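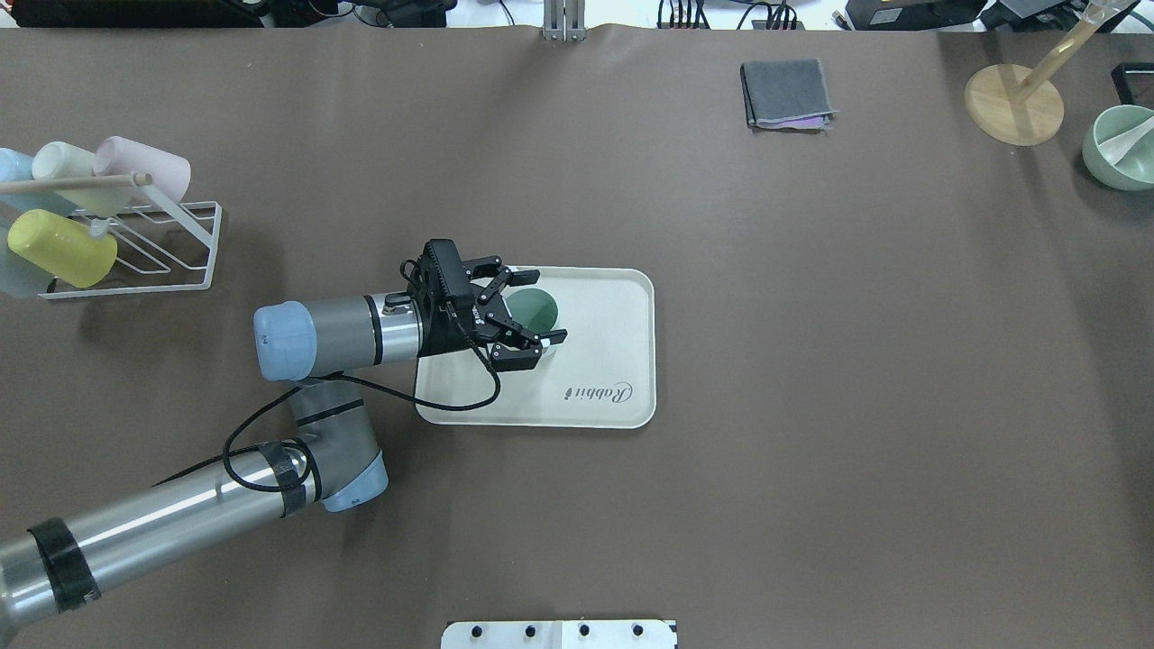 Chapter 4
Moisture Movement in Solid Wood

4.1 Introduction

Wood takes up and gives off water for as long as it is in service. A board cut in October and stored in an unheated shed will reach a different moisture content from the same board kept in a heated room, and its width will differ as well. This chapter covers the size of that change, its direction relative to the grain, and the methods used to allow for it in joinery.

Moisture content is the mass of water in a piece divided by its oven-dry mass, given as a percentage. A sample that weighs 188 g as received and 160 g after drying has a moisture content of 17.5 percent. Freshly felled softwood may exceed 70 percent. Most of this is free water held in the cell cavities, and its loss has little effect on dimensions. Shrinkage begins at the fiber saturation point, which for most species lies between 25 and 30 percent.

Movement along the grain is small enough to ignore in most furniture. Movement across the grain is larger – and greater in the tangential direction than in the radial. Section 4.2 defines both directions. Section 4.3 applies them to the Lumbao panel door, using measurements made by Noel Dizon over 20 weeks.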